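Leave the tables alone
Retno Mandagi
22 July 2026

Quick one as I'm between buses. The library in Nalton wants to swap the big reading tables for "flexible soft seating" and I've been cross about it since breakfast.

I use that room. Most weeks, three or four afternoons. So do the lads doing college resits, and the woman with the maps, and a man who spreads out his whole tax return in January and mutters at it. You can't do a tax return on a beanbag. You can't do it on one of those pods with the swivel arm either, I've tried, the paper slides off and then so do you.
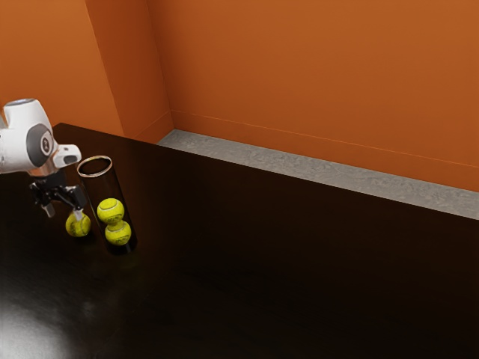

The plan came from an outfit called Memano. 60 pages. I read all of it, on my phone, on the 15 bus, which may be why I'm in this mood. The word "dwell" comes up constantly. The word "book" less so. They say the tables are "underperforming". At what? A table holds things up. Ours have held things up since before I was born and one of them has a folded beermat under the leg, fine, that's maintenence.

I know the argument. People don't want to sit with strangers any more. Well, maybe they don't say they want to. But a big table is about the only place left where you can sit near someone and owe them nothing. No coffee to buy. No talking. You nod, you move your bag over, that's the whole contract.
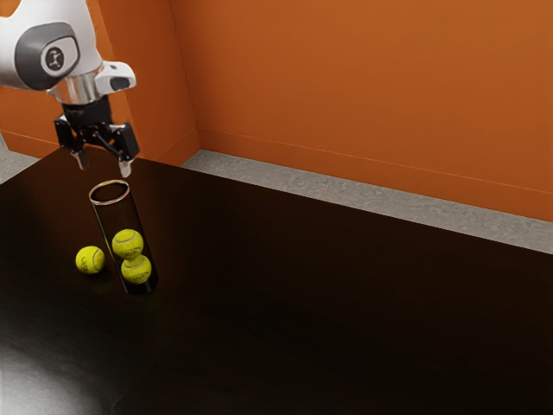 A dark wooden table, and plenty of it.

And the size matters. Small tables get claimed. One person, one laptop, one coat on the other chair, done. With a long one there's always a corner going. I wrote most of my evening course at the end of one, next to a teenager who ate crisps so slowly and carefully I wanted to give him a medal.

Somebody will say I'm being sentimental. Yes. Also cold, the upstairs room at home is freezing in winter and the library isn't.

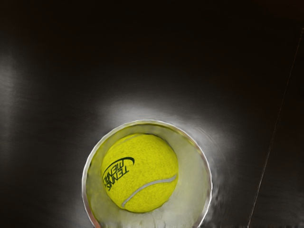

What it costs

The seating is 1,312 pounds a unit. A unit! That is one seat with a socket in it. They want 13. I did the sum on the back of a receipt and then did it again because I thought I'd slipped a digit. You could pay for Saturday opening out of that, for a good while, or mend the toilet, or buy some actual large print books so my neighbour can stop rereading the same Krūmiņa novel.

And soft things wear out. Ask anyone who's had a sofa and children. Two years and it's grey and there's a biscuit in it. Then another consultant, another 60 pages.

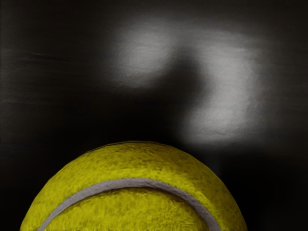
Tennis ball felt, close up.

So. Comments are open till the end of the month, there's a form at the front desk and one online which crashed on me twice. Fill in the paper one. Say you use the tables, say what for, doesn't have to be clever. If you dont use them go and sit at one for an hour first. Take something that needs spreading out.

Bus is here.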